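I have now been at Rurkberg for more than a year, and my mother still asks me what I do there all day. I tell her that I collect examples. She asks, examples of what, and I say: of picking things up and putting them down again. Then there is a silence on the telephone, and she asks if I am eating well.

So this post is partly for her, and partly for the people who wrote to me after my November post and wanted to know how the collecting goes in practice. I will try to be complete, but I can only speak about our small group. Other groups do it differently and maybe better.

## What we collect

Our learning system is called Munshi. The name comes from Tahsin Khan, who started the project, and it means something like a clerk or a secretary, a person who writes things down. Munshi learns from demonstrations. In one demonstration a person controls the simulated robot from the first movement to the last, and everything is written down: the position of each joint at each step, the opening of the grippers, the views from the simulated cameras, and one sentence in ordinary language which says what the task was. We call one such recording an episode.

All of this happens in simulation. We have no real robot in our office, only four desks, a rather good computer and a kettle. The rooms, the furniture and the objects come from a program called Skarkell, which builds a new room from a list of parts every time we ask. It picks wall colours and surface materials, and it puts objects on the surface according to rules that we wrote ourselves. Some of the rules are good. Others I would like to write again.

The present batch is called "clear the counter". It has 1008 episodes planned. The sentence for each episode names one object and one place where it should go, and the person who controls the robot must do only this and not tidy up other things on the way. That is harder than it sounds! When I see a fork lying in a bad place my hand wants to move it.

## The room with the orange walls

Last week I worked mostly in one room, which Skarkell gave us with mustard and orange walls and a marble surface. I like it more than the grey rooms. Menaka Begum says it looks like the restaurant where her cousin got married.

I always read two kinds of view together when I check an episode. One is close to the gripper and the other sees much more of the room. The close one is the more difficult to understand, at least for a human. It turns with the wrist, so the surface can be on top and the things can seem to hang from it. In my first month I got almost seasick from it. Now I turn my head a little without noticing, and Menaka laughs at me.

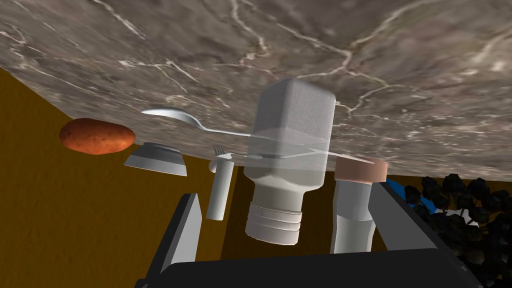

*Wrist view in the orange room. The marble is on top, the bottle is in the middle and the two gripper fingers come in from the bottom.*

I chose this one because it has many of our difficulties together. The big white bottle stands between the bowl side and the cork-lid side, and it is partly see-through, so the spoon's handle shows faintly in it. For a person this is no problem, we know that a spoon is one thing. For a learning system it is not so clear where the spoon stops and where the bottle starts. We had a discussion of one whole afternoon about whether such bottles should be in the set at all.

Tahsin wanted to keep them. His argument was that kitchens are full of such materials and Munshi must meet them some day. Menaka wanted to take them out until the simple cases are learned well. I was in the middle, as I often am. In the end we kept them but gave these episodes their own mark in the list, so that we can train with them and without them and compare. I think this was the right decision, but we don't have the comparison yet.

There is also the small white cylinder beside the bowl. I called it a shaker in my notes and Menaka called it a candle in hers. We looked at it together for a long time. When the two of us don't agree, the sentence for the episode may not use either word, and we write "the small white cylinder". It is ugly language, I know. But a wrong word is repeated in every episode where the object appears, and then the system learns our mistake very faithfully.

## How a session goes

I sit down at nine, put on the headset and take the two hand controllers. Uvex is the name of our recording tool (Tahsin chose this name too, and he has never explained it). It shows me the task sentence, I read it aloud, and I press the left button to begin. Reading aloud was Menaka's idea. Before that we had a whole group of episodes where the person did a very nice job of the wrong task.

Then I move. The rules which I follow are these:

- Move at a speed which you could keep for an hour.
- Don't stop in the air to think. If you must think, do it before you press the button.
- If you drop the object, pick it up again and continue. Don't restart.
- Use the arm which is nearer, and leave the other one out of the way.
- When the object is in its place, open the gripper fully and go back before you press stop.

The third rule is the one people ask me about. When I was new I restarted after each small mistake, because I wanted my episodes to look beautiful. Tahsin looked at them and was very polite, and then he showed me what the system did with them. It could do the task when all went well, and when the object slipped it had no idea what comes next. It had never seen a person recover. So now my clumsy episodes are welcome, and I must say that it has made my working day much more relaxed.

The fourth rule is harder than it looks. I am right-handed, and my left arm in the simulation has a habit of floating upwards when I forget about it.
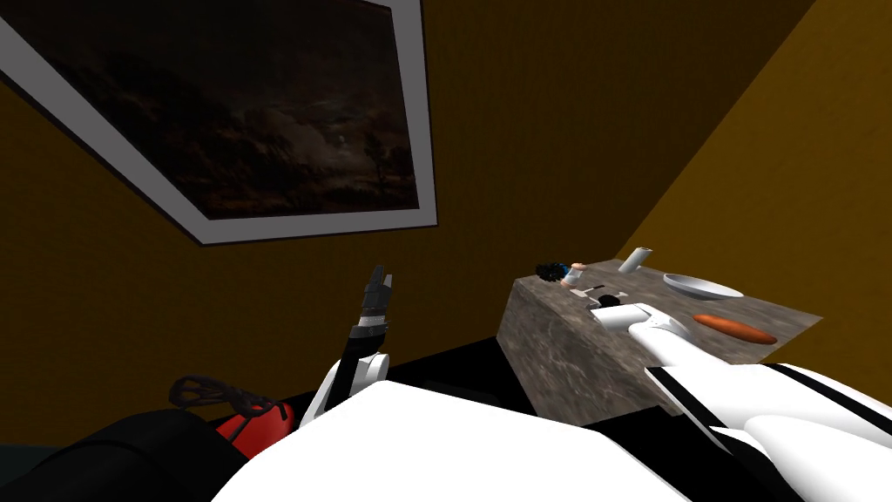
*Wider view: right gripper over the counter, left one up in the air and empty. The painting is always the first thing visitors ask about.*

The painting is from Skarkell's list of wall decorations. It is a very dark landscape with a thin tree and a small pale light in the sky, and I have become fond of it. It has nothing to do with the task, and that is the reason it is in the list. We want walls with things on them, so that Munshi does not start to believe that a counter only exists in front of an empty wall.

On the counter there are only five things, so it is one of the easier layouts. Even so I had to write its object list with some care. There is a plate and a white cylinder, and these made no trouble. The long orange thing is either a sausage or a carrot, and again we had two opinions in a group of three. The little figure with black hair came from the toy folder. It should not have been mixed with kitchen things, but I asked to let it stay. People do leave toys on the counter. My nephew does it every day.

What I look at most in such a view is the distance between the right fingertips and the small dark object just past them. In the wrist view one can believe that one is already touching. In the wide view there is still a gap, and one sees how the arm must come in. I learned to control the robot only after I began to study both, and I would advise every beginner to do the same for the first week, even if it is slow.

## What we throw away

After recording comes checking, and each episode is checked by a person who did not record it. From my last 162 episodes, 13 were thrown out. I wrote down the reasons, because I wanted to know if I am getting better or worse:

- wrong object taken (I was tired, it was late on Saturday)
- stop button pressed too early, gripper still closed
- object pushed through the surface by the physics, which is not my fault
- task sentence with two possible meanings

The last reason is the most interesting to me. "Put the spoon beside the bottle" seems a clear sentence until you have a bottle with space on both sides. One person goes left, the next one goes right, and both are correct. We don't throw these out any more if the checker agrees that the action fits the words. But if the sentence says "the white container" and there is more than one white thing which could be meant, then the episode goes out and the sentence is written again.

I also changed my mind about long sessions. In spring I was proud when I could record the whole morning without a break. When I later checked those recordings in order, I could see the tiredness coming. The path of the hand gets shorter and more careless, and the grippers close before they are well placed. Now I stop after 50 minutes, make tea and look out of the window at the car park.

## What comes next

We will finish this batch first. After that Tahsin wants tasks with both arms, for example to hold a container with one gripper and take the lid off with the other. I have tried it a few times for practice and my left hand is ashamed of itself. Menaka is much better at it, she plays the harmonium.

I will write again when we have the comparison for the see-through bottles. If somebody among the readers has collected episodes with such materials, please write to me how you marked them. And Amma, yes, I am eating well.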